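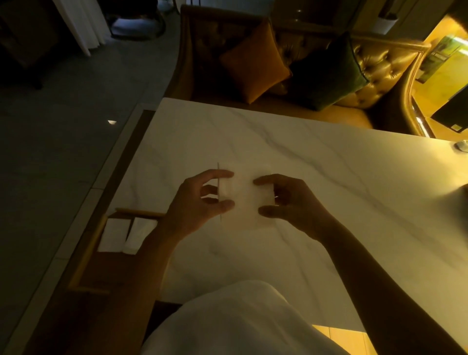 The tee still leans when you put a heavy ball on it, and it leans the same way every time, so please stop telling us it's the grass. So went the message from Besby, waiting for me when I got in, and I have to say they've got a point.

May 2026, Sunday, workshop, on my own with the radio on

Right then, Statlow tee, the taller of the two. I'd more or less convinced myself the lean came from the pitch at Fadley, where the near corner slopes down to the car park and nothing sits straight anyway (I once watched a corner flag there slowly lie down during a penalty). But Besby train on a flat artificial surface and they get it too. So it's us.

Put the tall tee on the surface plate, set a match ball on it upright and left it while I made tea. Came back and the ball was visibly off, tipping towards the seam side of the moulding. Turned the tee round, kept the ball as it was, and the lean went round with the tee. Swapped balls, same again. I really should have done this in the first week instead of arguing with people by email!

Then cut one in half down the middle, which hurt a bit because it was one of the nice orange ones. One wall of the cup is thicker than the other by 2 mm at the rim and it tapers to nothing by the base. You can feel it with a thumbnail once you know. The thick side holds its shape, the thin side gives, and over goes your ball. The short tee comes out of a different mould and the walls are even all the way round, so that one's in the clear.

Rang round my own notes for the batch. The rubber is the softer Leemans compound we switched to last August after the kickers moaned about the first lot being like kicking off a brick. I don't want to go back to the hard stuff. They were right about it, and the feel through the foot is so much better now, you barely know the tee's there. With the hard compound the uneven wall would never have shown up, I suppose, it was too stiff to sag. So the mould has probably been wrong from day one and we've only just made a tee soft enough to notice.

Tried a few bodges while I was here:

- Glued a sliver of offcut inside the thin wall. Ball stood up nicely. Came away on the fourth kick against the back net, glue and all.
- Warmed the tee in the oven and clamped it overnight on a former. That was yesterday's go, and it's sprung back already.
- Trimmed the thick side with a blade and finished it on the drum. Best of the lot, but it's slow and I've made a proper mess of one rim. Wouldn't want to do a boxful.

Took the trimmed one out to the yard and had 20 kicks with it, all at the same patch of net. 16 of those I was happy with and the other four were, I think, down to me and my left knee. Nothing fell over on the run-up. I'm no goal kicker so don't read much into that, it wants somebody from Besby with a proper swing and a bit of wind about.

One other thing while I had the halves on the bench. The feet underneath are moulded at a sharper angle than on the drawing, and they dig in lovely on grass but they skate on the artificial stuff. Haven't measured them yet. Might be nothing, might be why Besby noticed the lean before anyone at Fadley did.

To do this week:

- Get the mould back from the shelf in the far store and measure the core properly. If the core pin's bent it could be a cheap fix, if the cavity's off centre it won't be.
- Trim two more by hand and post them to Besby with a grovelling note.
- Ask Leemans if they do anything a shade firmer in the same family, small quantity, any colour.
- Hold back the tall tees still in the cage. Whoever's packing on Monday, short ones only please, I've put tape across the lid.
- Replace the drum sleeve, it's bald.

Left the cut halves on the bench next to the vice. Have a feel of the rim before you bin them.

Contact the workshop | © Statlow | Back to top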